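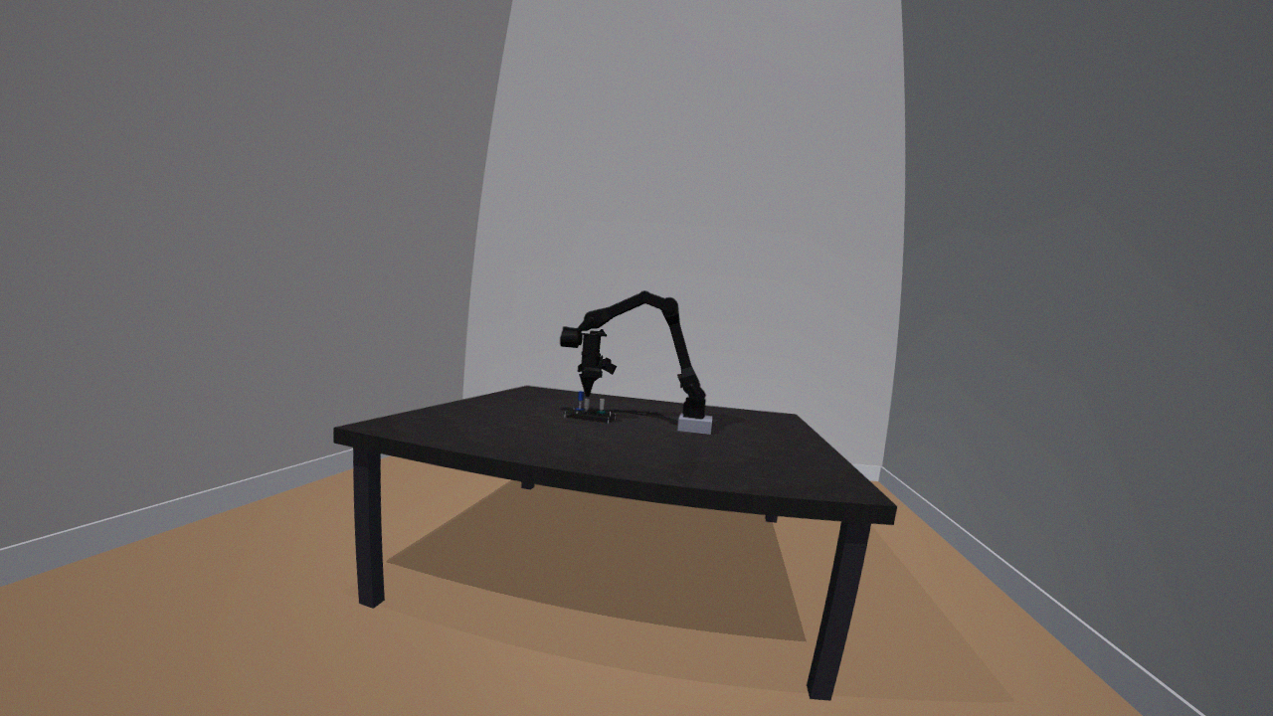

# Review: Zuvik Cell Check 4, a pre-commissioning rule checker for small robot cells

Reviewed by Ah-rin Won
May 20, 2022

Cell Check is a desktop program that loads a robot cell model, runs the motion program against it, and reports where the cell breaks a rule. The rules come in packs. Two packs ship with the base license: one for fixed arms behind guarding, one for arms that share space with people. A third, for benchtop lab work, costs extra and is the one I spent most of my time with. I have used version 4 since February on a single-arm tube handling cell that Endton is preparing for a customer. The license was paid for at the normal price.

## Test setup

The model is deliberately plain: one arm on a pedestal block, a table, a low rack holding a few small upright items, and a bare room. The gripper approaches the rack from straight above. There is no guarding in the base model, so every finding about access is expected and can be used as a check on whether the rule pack fires at all.

The motion program has 602 taught and computed points. A full run with the lab pack took 1,375 seconds on my workstation, a four-year-old machine with no dedicated graphics card. Incremental runs after a small edit are much faster, provided the edit does not touch the tool definition. Changing the tool invalidates everything, including checks that have nothing to do with the tool.

## What it checks well

**Reduced speed near the work.** The checker computes the speed of the tool tip and also of the elbow, which many people forget. On my first run it flagged an elbow sweep that was over the limit while the tip was well under it. The move was a wrist reorientation between rack positions, and I would not have caught it by reading the program.

**Approach direction.** The lab pack expects a vertical approach to open containers, with a configurable height at which lateral motion must stop. Findings are listed per point, with the height and the offending sideways distance. This is the clearest report in the product.

**Tool and payload declaration.** If the payload in the program header differs from the tool file, the run stops. It does not continue with a warning. I agree with this. A wrong payload undermines stopping distance, contact force estimates and collision detection all at once, and a report produced on top of it is worth nothing.

**Singularities and joint margins.** Margins are reported in degrees for each joint. The default is conservative for a short-reach arm, and I lowered it for the wrist after going through the findings one at a time. The program requires a written reason for any lowered limit and prints it in the report.

## What it checks poorly

**Mounting.** The pedestal is treated as rigid and perfectly attached. So is the table. A real bench flexes under a fast arm, and the arm maker's manual normally gives base reaction loads for exactly this purpose. Cell Check has a field for them and does nothing with the values except copy them to page 2 of the report. A reader could easily take their presence there as a sign that they had been verified.

**Low-contrast fixtures.** Minor, but it cost me an afternoon. The 3D view draws everything in the material colors from the imported model. A dark rack on a dark tabletop is close to invisible, and I aligned the rack frame to the wrong edge. An outline mode exists in the older Hullow viewer and should have been carried over. Until then, give fixtures a bright override color before teaching against them.

**Pinch points.** The pack tests the gap between moving links and fixed surfaces. It does not test link to link. With the forearm folded over, the space between upper link and forearm can close on a hand, and the report says nothing. I do this check by hand, stepping through the program at the tightest elbow angles.

## The report

Output is a PDF and a CSV. The PDF is usable as an attachment to a risk assessment but is not a risk assessment, and the cover page says so in adequately large type. It has no severity, no probability of exposure and no place for foreseeable misuse. Those still have to be written by people who know the task.

Each finding cites the rule pack clause. It does not cite the published standard behind the clause. Zuvik support told me the mapping is available on request, and I received it as a spreadsheet two days later. It should be in the product — an auditor will ask for it on the first page.

## Compared with Gallagher

Gallagher's checker runs inside the simulator, so there is no export step and findings update as points are moved. It is better for teaching a program. Its rule limits can be changed without leaving a trace, though, and two engineers can get different results from the same cell file. For anything that will be signed, I prefer the Zuvik approach.

## Recommendations for use

- Lock the rule pack version at the start of a project and record it.
- Run with no guarding once, and confirm that the access findings appear.
- Rerun in full after any tool, payload or base frame change.
- Measure stopping distance on the real arm at full payload. Do not accept the simulated value.
- Archive the model with the report.

## Verdict

Recommended for fixed and benchtop cells with one arm. I would wait for link-to-link checking before using it on shared-space work. The lab pack is overpriced for a single project and reasonable for a shop that builds several cells a year. Endton has renewed for one seat.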